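3.2 Shelf life and portion size

Households in the Osus district were asked to keep a record of packaged snacks over seven weeks. Of the 359 households that agreed to take part, 272 returned a complete diary. Most of the missing diaries came from homes with one adult, and we return to this in Section 5. Entries were made on the day a packet was opened, with the weight printed on the label and the number of people who shared it.

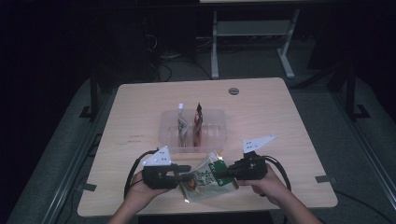 Figure 2. Two snack packets standing in a clear plastic tray.

Small packets were usually finished on the day they were opened. Larger ones were often folded over and put back in the cupboard, and these made up most of the food thrown away. The diaries list 594 discarded packets in all, nearly always with staleness given as the cause. Willems found a similar pattern in Tilahun, though his sample was drawn from students living in shared flats.

Price had less effect than we expected. Families who bought large packets to save money threw away roughly the same share as those who gave no reason for their choice. The diary did not ask how packets were resealed, so the effect of clips and tins could not be tested.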